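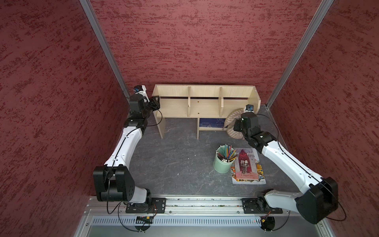

最終更新:2026年9月2日

ブニネ棚セル 作業ノート(運用ルールの見直し)

3月に作った手順書を久しぶりに読み返したら、今のやり方とだいぶずれていたので、忘れないうちに書いておきます。長くなりますがお付き合いください。

まず速度。人が柵の中に手を入れる可能性があるうちは、上限40%のまま。慣れてくると上げたくなるのですが(気持ちはとてもよくわかります)、ここは守りましょう。物の置き直しは両腕を待機姿勢に戻し、イネーブルを切ってから。声かけも忘れずに。
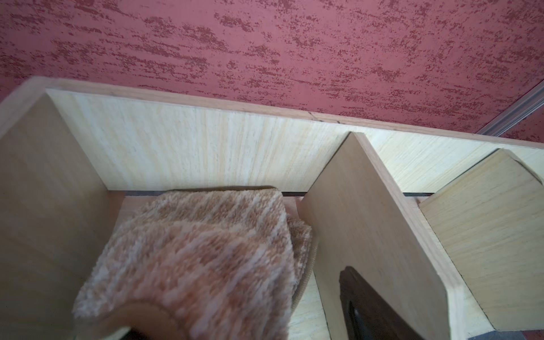 次に仕切りのある棚への進入について。手首カメラの付け根は思ったより張り出すので、仕切りの上端を越えるまでは横移動を入れないこと。柔らかい物をつかむときは把持力の設定を2000から始めて、足りなければ少しずつ。3000を超えるならログに理由を一言残してください。未来の自分がきっと感謝します。

ケーブルの点検は始業時と、61番のチェック項目を終えたあとの二回に変更。たるみが通気パネルの縁に触れていないか、指でたどって見ます。トラルブリッジの旧書式には欄がないので、当面は余白に手書きでお願いします。

プレネオ側の書式との統合はまだ手つかずです。次は非常停止の確認手順から。

コメント
・速度上限の件、賛成です。操作パネルにも貼っておきました。
・把持力の初期値、フォンテスの班でも同じにそろえていいですか?
・余白が狭くて書けません……裏面でもいいことにしてください!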